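Sarkcombe Automation Group: Gripper Comparison, Pre-Run Checklist
Simulated cell, pass 7. Checked by Iona Dalgleish, comments by same. Countersigned by Siyabonga Steyn, eventually.

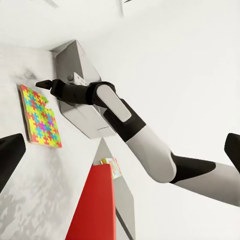

Wrist view in the simulated cell, second arm's gripper near the corner of the large puzzle board.

Grippers on trial: Kerneck narrow (black, short) and Esteves parallel.
Controller: Mindwood, both arms.
Marks: OK, FIX, N/A. "Should be fine" is not a mark. Siyabonga, please note the list of marks.

1. SCENE AND PROPS

1.1 Large puzzle board loaded, face texture showing: OK
Colour is loud but correct. The detector likes it more than I do.

1.2 Large board mass set to the agreed value: FIX
Someone typed 40 kilograms where 40 grams was meant. Both grippers failed the lift on Monday and we spent most of the morning being disappointed in the grippers.

1.3 Small puzzle board loaded: OK
Not a target for this pass. If the planner goes after it again, stop the run and save the log before swearing.

1.4 Red object has collision switched on: OK
Last pass the forearm went through it like a ghost through a pantry.

1.5 Top edge of large board clear for approach: OK, with comment
The upper right corner looks a little stepped in the wrist view. Check the mesh before anybody blames a fingertip for catching on it.

2. ARMS

2.1 Joint limits loaded from file, not from memory: OK

2.2 Home position reached without crossing the other arm: FIX
It gets there. The route is scenic. Siyabonga has offered to add a waypoint and I have accepted in writing.

2.3 Minimum separation between arms set: OK
15 cm. The planner treats this as a suggestion unless the strict box is ticked, so tick the strict box.

2.4 Emergency stop tested from the operator panel: OK
Yes, in simulation too. The real cell uses the same button and the same people.

3. GRIPPERS

3.1 Fingertip geometry matches the supplier drawing, Kerneck: OK

3.2 Fingertip geometry matches the supplier drawing, Esteves: FIX
Right drawing, wrong revision. Pads are too thick in our model and flatter the results.

3.3 Friction values identical for both: OK
They were not identical in pass 6. Pass 6 has been withdrawn and we won't be discussing it at lunch.

3.4 Closing force limited: OK
A thin board will tell you about excess force once.

3.5 Open and close ten times with nothing held: OK
Esteves rattles on opening. Could be the contact solver. Leave it in the comments until we hear it on the bench.

4. CAMERA

4.1 Wrist view shows the gripper's own fingers: OK
One on each side, both black. The segmentation mask has to know about them or it reports two new obstacles that follow it everywhere.

4.2 Lighting same for all runs: OK
Very bright, very even. Kind to everybody. The shop floor at Sarkcombe has the ambience of 1917, so repeat this line there before quoting any detection scores.

4.3 Time stamps agree between camera and controller: FIX

5. SIGN-OFF

Four items at FIX. No scored runs until 1.2 and 3.2 are closed. 2.2 and 4.3 can be closed the same afternoon if nobody calls a meeting.

Checked: I. Dalgleish
Countersigned: S. Steyn. "Agree with all except the tone of 1.2. It was a small typo."
Reply: It was a factor of a thousand.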